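Folding small cloths, and a drawer that would not shut

11/02/2023

Filed under: house, laundry

The second drawer down in the Pekon chest has not closed properly since we moved it upstairs. I took it out last week, checked the runners, checked the back panel, and found nothing wrong with either. The drawer was overfull. It holds all of the small cloths in the house: hand towels, tea towels, old T-shirts cut down for cleaning, and the squares we use for glasses and screens. I had been folding them in whatever way came to hand, and the stack was different every time.

I spent part of a wet weekend working out a fold that would fit. What follows is mostly measurement, so readers who came for the damp-proofing posts may want to wait for the next one.

The drawer

Internal width is 72 cm, internal depth front to back is 38 cm, and the usable height under the rail of the drawer above is 13 cm. Usable height is the figure that matters. The side walls are higher at the back than at the front, and I had been judging by the back. Anything standing above 13 cm catches on the rail as the drawer goes in, gets dragged backwards and ends up behind the drawer, where I found one flannel and a sock.

Flat stacks are a poor use of a space this shape. A flat stack of folded cloths compresses under its own weight at the bottom and stays springy at the top, so the height you measure with a ruler just after folding is lower or higher than the height a day later depending on what you take out. Standing the cloths on edge, like files, removes the problem. The height is then set by the fold and stays put.

For a cloth to stand on edge in this drawer the finished packet has to be under 13 cm in its shorter direction, and I wanted a margin, so I settled on 12 cm.

The fold

The cloths are not all the same size, which rules out a single fold counted in halves. A hand towel folded in half and half again and half again gives one packet height, a tea towel gives another, and a cut-down T-shirt gives something with a bulge at one end where the side seam runs. I tried folding by halves first and got four different heights out of six cloths.

The method I have kept is to fold to a width and then turn in from one end.

Lay the cloth flat with the long side towards you. Fold the far long edge down and the near long edge up so that they overlap and the strip is 24 cm wide. Then fold the strip in half along its length, to 12 cm. You now have a long ridge at one side with a clean fold and a set of loose edges at the other. Take the end with the hem and turn it in by a hand's width, then keep turning until you run out of cloth. The packet is 12 cm high whatever the original size, and the surplus goes into thickness, where it does no harm.

Three things affect the result, in my testing.

The first is the surface. I began on the bed, where the cloth sinks into the duvet and the strip comes out wider in the middle than at the ends. A hard surface is much better. A smooth varnished one is nearly as bad as the bed, though, as the bottom layer slides when you pull the top one over. Something matt with a little grip is what you want. 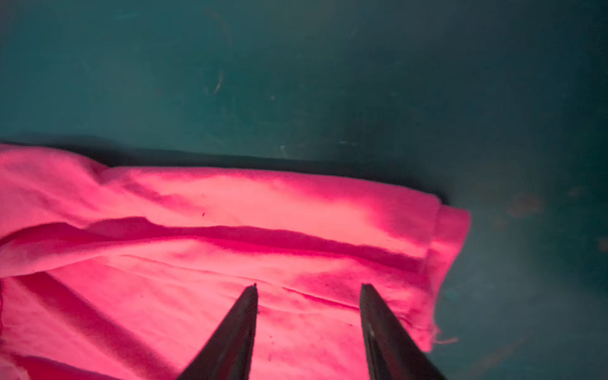 The second is which layer you smooth. Most people smooth the top one, as it is the one they can see. The wrinkles that spoil the packet are in the lower layer, usually as diagonal pleats running away from whichever corner was picked up first. If you flatten the top over these they are still there, and the packet is thicker on one side and leans. Open the fold again, pull the lower layer straight from the two near corners, and only then bring the top back over. It adds a few seconds per cloth.

The third is the hem. A hem is two or three thicknesses of fabric plus a line of stitching, and if it ends up in the middle of the packet it acts as a stiffener in the wrong place. Start the turns from the hemmed end, so that it sits at the core, and finish with the softer end on the outside. Where both ends are hemmed, start with the heavier one. On most of our hand towels this is the end with the label.

T-shirt fabric

Jersey deserves a separate note. It is knitted, so it stretches across its width and curls at any cut edge. A cloth cut from a T-shirt will roll up along the cut sides after its first wash and will go on doing so. I had assumed this could be ironed out. It can, for one day.

What works is to leave the original bottom hem on the shirt when cutting it up, and to use the hem as one long side of the cloth. The hemmed side stays flat and gives you a straight line to fold from. The curled sides are then tucked inside by the overlap. A cloth cut from the upper part of the shirt, with no hem anywhere, goes in the rag tin in the garage and does not get folded.

Frayed threads should be cut and not pulled. Pulling one on a hem can take the stitching with it for several centimetres. I keep a pair of nail scissors in the drawer for the purpose, in the front left corner, blades down.

Sorting

With the fold fixed, the rest was arithmetic. The 38 cm depth takes three rows of 12 cm packets with 2 cm to spare, provided the packets are all turned the same way. In practice I use two rows and leave the third for flannels and the screen cloths, which are too small to stand up by themselves and go in a shallow box.

The box is from the Sala range, bought for another purpose and slightly too wide. I trimmed the lip on one side with a craft knife. Driltidik sell a set of sprung dividers that would do the same job more neatly, and I did look at them, but the sprung type needs a flat inner wall to push against and the Pekon has a bead running along the inside of each side panel. The divider would rest on the bead and tip. I have used two strips of card, folded to an L and held at the base with masking tape. If they last until Easter I will make them again in thin ply.

The rows are sorted by use. Front row is kitchen, second row is bathroom. Cleaning cloths go at the right-hand end of the front row, strong colours only, so that they are never picked up by mistake to dry a glass. We had no such rule before and it caused a certain amount of discussion.

A correction

In the post on the airing cupboard I said that towels should be folded warm. Samuele Dal Bello wrote to disagree. His point was that a towel straight off a warm rail still holds some moisture in the hems even when the pile feels dry, and that folding it then shuts the moisture in. I repeated the test with two hand towels, one folded at once and one left over a chair back for an hour first, and opened both the next morning. The hem of the first was noticeably cooler to the touch than the rest of it and had a faint smell. The second was fine. I have amended the earlier post and now leave everything over the chair for an hour.

He also recommends shaking each cloth once from the short side before laying it down. I have been doing this and it does get rid of most of the lint, along with the specks of whatever else has gone round in the drum. It should be done away from the folding surface – mine needed wiping down after the first batch.

Results

The drawer now closes. It has been opened and shut several times a day for a week and nothing has gone over the back. The packets lean a little when a row is less than half full, and I have dealt with this by moving the card strip along to meet them.

Time per cloth is 19 seconds once you are used to it, measured over a full wash and not counting the shaking. My old method was quicker, but I was not timing it then and cannot say by how much.

Pillowcases are still unresolved. They fold to 12 cm without difficulty but the cotton is too thin to hold the packet upright, and after two days they have slumped into the gap at the end of the row. I have them lying flat on the Idalness shelf in the meantime. If anyone has a fold for thin cotton that stands by itself at that height, the comments are open.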